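Chapter 6
Cords, Knots, and Loops: The Soft Goods of the House

In this chapter you will learn
how to sort the woven and knotted things in a home so you can find them again
how to shorten, hang, and store anything that comes with a cord
when to mend a loop and when to replace it
how to wash knotted pieces so they keep their shape

Key words: bight, drawcord, finger crochet, standing end, tail, working end

By now you have been through shelves, drawers, and boxes, and if you did the practice work at the end of Chapter 5 you probably have at least one closet that you are a little proud of (good for you!). Hard things are easy to be proud of. A box stays where you set it, and a jar has a bottom and a top. I taught home management for a good many years before I wrote this book, and I can tell you that my students sailed through the boxes every single term and then came to a full stop at the same place, which was the pile of soft things with strings on them.

You know the pile I mean. Net shopping bags, a crocheted pot holder with a hanging loop, a drawstring pouch that once held a pair of sandals, a plant hanger, a tote with one long handle and one short one, the cord from a hooded jacket that came out in the wash and has been waiting ever since to be threaded back in. Leave them together in a basket overnight and I promise you they will be holding hands by morning.

My first landlady, Denise Mellor, kept hers in the bottom of a linen cupboard on Drallholm Street, and whenever she wanted one bag she pulled out the whole lot and shook it over the banister until something dropped. I thought it was a terrible system at the time. I have since used it myself more often than I would like to admit, and it does work, provided you have a banister.

6.1 Why soft things tangle

A tangle is mostly a matter of open loops and loose ends. A loose end wanders through a loop, another piece gets pulled, and the loop closes. Take away either one, the open loop or the loose end, and you have taken away most of the trouble. This is why a coiled and tied cord can ride around in a bag for a year with no harm done, while the same cord dropped in loose will have found its way around your keys before you get to the corner.

Woven and knotted pieces add a second difficulty. Their surfaces are bumpy, and bumps catch. A smooth nylon cord slides off a smooth nylon bag, but a cotton cord laid against a knotted cotton surface will grip it, and the more you tug, the better it grips. So the first rule of this chapter, which you will hear from me again, is to lift before you pull. Find the highest loop, raise it gently, and let the weight of the piece do some of the work for you. Quite often the rest will simply fall away.

The second rule is to work from the loop and leave the ends alone until last. Beginners go hunting for an end, because an end feels like progress, and then they push it back and forth through the middle of the heap. Loosen the middle first.
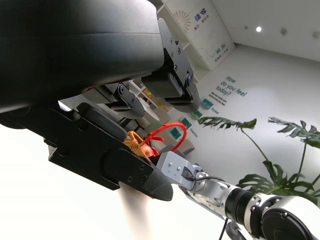 Once you have a piece free, decide right then what it is for. I ask my students to put every soft item into one of 3 groups, and I would like you to do the same before you read on to Section 6.2.

Carriers. These are bags, pouches, slings, and nets, anything whose job is to hold something else. They are stored empty, flattened, and folded around their own handles.

Hangers. Pot holders, plant hangers, the little woven ornaments people tie to a doorknob or a lamp, all of them live by their loop. They are stored hanging if you have a hook to spare, and flat if you don't, with the loop tucked to the back.

Strays. Cords, laces, ribbons, and ties that have come away from whatever they belonged to. A stray gets wound over your fingers into a small bundle, wrapped once around the waist, and labeled. Write down what it came from. You will not remember in March, however sure you feel today.

Color can be a real help here. A bright cord on a bright bag is easy to spot in a dark cupboard, and if you are replacing a worn-out drawcord anyway, there is no law that says the new one has to match. I buy mine by the spool, 100 feet at a time, and I go for whichever color I would notice on the floor. The spool I am using now is Trulline, in a green that does not go with anything I own.

A word about fastening the ends, which we will take up properly in Section 6.3. Cotton frays and wants a knot or a few stitches. Synthetic cord can be sealed with heat, and you should do this only after you have read the safety notes on page 1000 of the combined edition, or the inside back cover if you have the short one. Please do read them. Melted cord sticks to skin.

Before you begin

Gather what you have. Go through the kitchen, the hall, the car, and the pockets of your winter coats, and bring all of it to one well-lit table. Give yourself an hour and something pleasant to listen to. You will want

a pair of small sharp scissors
a large safety pin, for threading drawcords
paper tags and a pencil
a bowl for the strays

Don't wash anything yet. Water tightens some knots, cotton ones especially, and a tangle that would have taken you a minute dry can take all evening wet. Washing comes in Section 6.4, along with the question of what to do about a bag that has stretched down to your knees.

When the table is full, turn the page and we will start with the carriers.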